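4.2 The measuring problem

Most published advice on cooking rice begins at the sink, as though the grain had arrived there by itself. Our interest in this section is in the step before it, in which dry rice leaves a bag, enters something with a line or a number on it, and is then tipped into something larger. The household interviews in Section 3 gave this step very little attention. The kitchen diaries gave it a great deal, mostly in the form of complaints.

The diaries describe four ways of deciding how much rice is enough. The first is the cup, meaning a measuring cup made for the purpose. The second is also called the cup, and means whatever mug happens to be clean. The third is the hand. The fourth, which we coded as "until it looks right," was claimed by the most confident cooks and was followed, in the diaries, by the largest number of entries about leftovers. We did not ask the confident cooks to comment on this.

Households in the Wutthorpe group nearly all owned a proper measuring cup and knew where it was. They used it for flour, for laundry powder and, in one kitchen, for watering a fern. When the time came to measure rice, it was often reported as being in the dishwasher. The Hekport group owned fewer cups and lost them less. We had expected the size of the kitchen to explain the difference, and it did not. What mattered was whether the cup lived inside the rice container. Where it did, it was used. Where it had a drawer of its own, the mug won.

There is a further difficulty in that cups disagree. A rice cooker is usually sold with a small cup that holds less than a standard American cup, and the lines on the inside of the pot are drawn to suit the small one. Once the small cup has gone missing, the cook moves to the larger one and goes on trusting the lines. Several diarists came to believe that their cookers had gotten worse with age. One replaced hers, found the little cup in the new box, and wrote that the new machine was "so much better at rice." We have left this entry in the data as it stands.

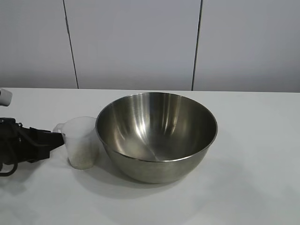 Figure 6. Measured grain beside the mixing bowl.

Pouring is where a careful measurement is most easily wasted. The diaries mention rice on the counter, rice on the floor, rice in the burner and, for reasons that follow-up did not clear up, rice in a toaster. Almost all of these spills happened on the way into a narrow pot or a strainer, and very few on the way into a bowl. The arrangement in Figure 6 has the two things in its favor that our diarists valued once they had tried them: a wide steel mouth to aim for, and a cup with a spout, filled well short of the top and standing close enough that the trip is a short one. A full cup, by comparison, has to be carried level, and people who are carrying something level do not look where they are going. The diarists who filled to the brim did so because it saved them a second scoop, and they then spent longer than that picking grains out of the stove.

The choice of bowl drew stronger feelings than we had planned for. Steel was praised for being light and hard to break, and was disliked for the noise. Dry rice landing in a metal bowl is loud, particularly at six in the morning, and the diaries contain a small but bitter literature on the subject, written mainly by the people who were still in bed. Glass was held to be quieter and too heavy to rinse in. Plastic was quiet and light, and had no defenders at all.

A frosted cup is a compromise of its own. The level of the grain can be made out through the side, though less sharply than through glass, and it is the habit of such cups to grow cloudier with washing until the level becomes a matter of opinion. Cooks who had reached this stage reported holding the cup up to a window, tilting it, and then going by feel – which is to say that they had come back to the third method by way of the first.

Leveling deserves a short note. Pichler's leveling rule, which we adopted for the kitchen sessions, asks that the cup be filled, tapped on the counter and scraped flat with a straight edge. It works well and almost no one will do it. Participants tapped when asked to tap and scraped when asked to scrape, with the expression of people filling in a form. Back in their own kitchens they shook the cup sideways a little and called that level. For rice we doubt the difference matters much, given how freely the same cooks added the water.

The water, in fact, is the larger part of the story, and we take it up in 4.3. It is enough to say here that 9 of the diaries record the rice to the nearest half cup and the water as "some."

Two limits should be stated. The Remik diary form had a box for amount and no box for container, so for the early entries we have had to work out the vessel from the grumbling. We also recruited people who were willing to write about rice every evening for a month, and these may not be typical cooks. The form was changed in March. The recruits were kept, partly because they were reliable and partly because they had begun asking when the section on lentils would start.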